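The Small Kitchen: How a Romasgate Library Rethought Pretend Cooking

When the Romasgate Public Library reopened its children's wing in April, the most discussed addition was neither the reading loft nor the new picture book shelves. It was a table of play kitchen pieces, set out each morning before the doors open and packed away at closing time. The library's early learning staff had spent much of the previous year deciding what should go on it.

The collection replaced a large plastic play kitchen that had served the wing for many years. That unit took up a full corner, and children tended to wait their turn in front of it. The staff proposed a different arrangement: a plain table, open on all sides, with a modest selection of cookware and food that could be changed from season to season. The Derlow Fund for Early Childhood approved a grant of $3,000 for the purpose.
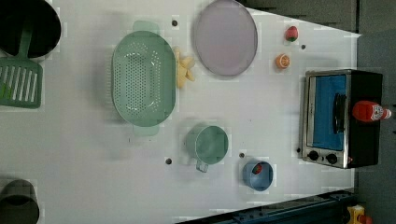
Choosing the pieces took longer than expected. The staff began with a list of 32 items and removed anything that duplicated another or that could be used in only one way. They favored objects a child might recognize from home, in the sizes and colors that real housewares come in. The green colander, with its grid of holes and a flat handle at each end, passed easily, and so did the black pot and the slotted spatula. The toaster oven was the subject of more debate. Some on the staff thought it would draw attention away from the simpler pieces, but it has become a useful anchor for the table, a place where meals begin and end.

Food was kept to a minimum. A bunch of bananas, a strawberry and half an orange are enough, in the library's view, to start a conversation about what goes into a meal and who will be eating it. Families are invited to supply the rest through talk. The staff have found that a child with only a few pieces of fruit will often announce soup, pancakes or birthday cake without hesitation.

The library also settled on a rule about spacing. Pieces are laid out with clear table between them, so that a child arriving for the first time can take in the whole collection and reach for any part of it.
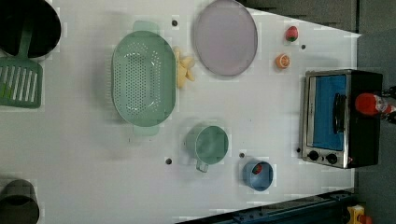
This approach owes something to the Cendley Preschool Cooperative, which has used open tables in its classrooms for several years and shared its notes with the library. Teachers there recommend that a tray or basin never be filled completely by adults. An empty bowl invites a child to put something in it - a full one is more often tipped out.

Materials were a further concern. Hard plastic is simple to wipe down, and most of the cookware was chosen with that in mind. The staff nevertheless wished to include soft pieces for the youngest visitors. The Petrenko Workshop, which makes felt play food, advised the library on the care of sewn items: spot cleaning with mild soap, drying flat, and a regular check of the seams.

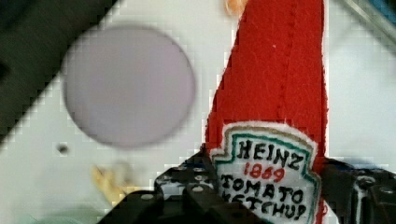 Soft red felt and a sewn label reading "HEINZ 1869" on the play ketchup.

Condiments proved more popular than the staff had predicted. Children who show little interest in cooking will gladly season what others have made, and the practice brings newcomers into games already under way. The library now plans to add a second soft piece to the table, most likely a loaf of bread that can be pulled apart in slices.

The table is open to children up to age six during regular hours, except on Monday, when the wing is reserved for school groups. Caregivers are asked to remain with their children and to return pieces to the table before leaving. Damaged items may be handed in at the children's desk.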